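3.2 Collecting the demonstrations

We recorded 3,114 demonstrations at the Brudgate site and kept 2,949 after review. Raw totals of this kind are often quoted as if they measured variety. We doubt that they do. Both operators had settled into habits by the second week, and a policy trained on their data may learn little beyond those habits. Malabanan's approaches to the rack were low and slow; Baluyot's were faster and drew most of the rejections.

The Urano protocol asks for objects to be moved between episodes, but it does not say how far. In 67 episodes we could find no change of layout at all from the one before. These were kept, as removing them would have flattered our own figures.
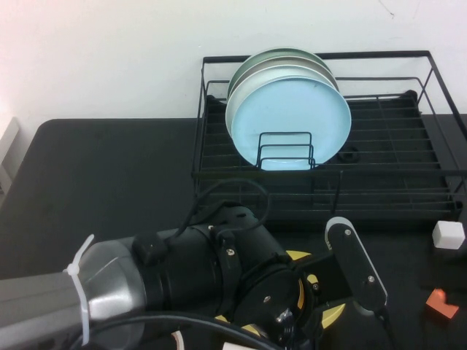

Figure 4. Dish rack task: the arm in front of the rack, with four plates standing in it and two small blocks on the table.

Whether the blocks matter to the policy is an open question – we tested only eight layouts without them, too few to support a claim either way.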